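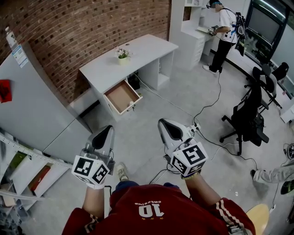
Which of the two grippers was better? The second one, on the drawer, and neither of them on anything thin.

May
By Leena Toivonen

Ambros Kälin had written that answer on Tuesday and Magnus Innes had sent it back.

"It needs a number," Innes said on the phone from Jurkholm. "The customer is paying for a comparison."

"It has 2 numbers. They're in the table."

"It needs one number."

Kälin put the phone down on the desk and opened the table again. Type A had the flat pads. Type B had the curved ones. Both closed at the same rate and both had been driven by the same operators through the same list: drawer, cup, book, cable, door. Each run was logged with the time to first contact, the time to release and a column headed Remarks, which Elsa Tikkanen filled in and the others left blank.

There were 920 runs. He sorted them by remarks.

Most of hers were short. Slip at handle. Regrip. Cube hidden behind door, track lost. On the cable runs she had written the same word 32 times, and the word was "no".

He found her in the kitchen at ten to six, washing a cup.

"On the cable," he said. "You put no."

"It doesn't pick up the cable."

"The log says success."

"The log says the jaws closed and the force went over the threshold. They closed on each other." She dried the cup. "If you squeeze pad against pad it reads the same as an object. I told Seppälä in the first week."

"What did he say?"

"That the threshold was Miltard's, and we don't change what Miltard sets."

Kälin went back and took the cable runs out. The gap between A and B, which had been comfortable, shrank to almost nothing. He put them back in and it was comfortable again. He did this several times. Then he filtered for the drawer alone, where the curved pad hooked behind the lip and held, and B came out ahead by 3 seconds on the median. That was a real difference. It was also a difference on one drawer.

Urho Seppälä came by with his coat on. He had started the firm with his own name and still read reports standing up, over people's shoulders.

"Which is it?"

"B on drawers. On cables the threshold is wrong and we can't say."

"Innes wants one number."

"I could give him the drawer."

Seppälä read down the column of remarks for some time. He had a habit of moving his lips at the figures and keeping still for the words.

"Who wrote these?"

"Elsa."

"She told me this," he said.

"Yes."

"Raise the threshold and run the cable again. Both types. I'll ring Innes." He buttoned the coat. "Jorkard did the same with a suction cup once. They had it picking up the table."

Kälin wrote a new first line for the report, deleted it, and restored the old one. Under Method he added a paragraph on pad-to-pad contact – four sentences, no adjectives – and in the list of authors he typed Tikkanen ahead of Kälin. Then he went to look for the cable. It was in the box with the cups.

More recent fiction
The Calibration Board
Night Shift at Jurkholm
Six Joints
A Letter to the Firmware Department
Tolerances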